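Ornlow Retirement Plan: what changes for members in April

The Ornlow Municipal Employees' Retirement Plan will begin using its new funding rules in April. Members already drawing a pension will see no change to their monthly payment. Members still at work will pay 2 percent of salary more than they do today, and the town will match the increase.

The last valuation counted 837 members, active and retired, and put the funded ratio at 61 percent. At that level the plan must file a recovery schedule, and the schedule has to show how the shortfall will be paid down and by whom. Plan actuary Morag Innes prepared three versions. The trustees adopted the second, which keeps the benefit formula as it is and moves most of the adjustment to contributions and to the yearly cost-of-living increase.
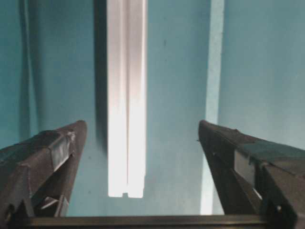 Under the adopted schedule, the cost-of-living increase becomes conditional for service earned after the change. It will be paid in full when the plan meets its funding target for the year and in part when it falls short. Service earned before the change keeps the present increase — this applies to deferred members as well, including those who left before age 55.

Early retirement is treated separately. The unreduced option stays open to anyone who has already filed a retirement notice. For others, the reduction will be worked out from the member's age on the last day of paid work, and unused vacation will no longer extend that date.

Members who transferred in from the old Ogilvie water district plan should check the service dates on their annual statement. Donnie Pollock in the pension office is correcting a small set of records in which purchased service was entered as regular service. The error affects the statement only and has no bearing on the valuation.

Written questions go to Aaliyah Arsenault, plan secretary, before the next trustee meeting. Answers will be posted with the minutes.

Related items
Reading your annual pension statement
Survivor benefits: naming or changing a beneficiary
Usman Mengal joins the board of trustees

You are receiving this newsletter as a plan member. Change your mailing preferences or unsubscribe.

Contact the pension office | © Ornlow Municipal Employees' Retirement Plan | Back to top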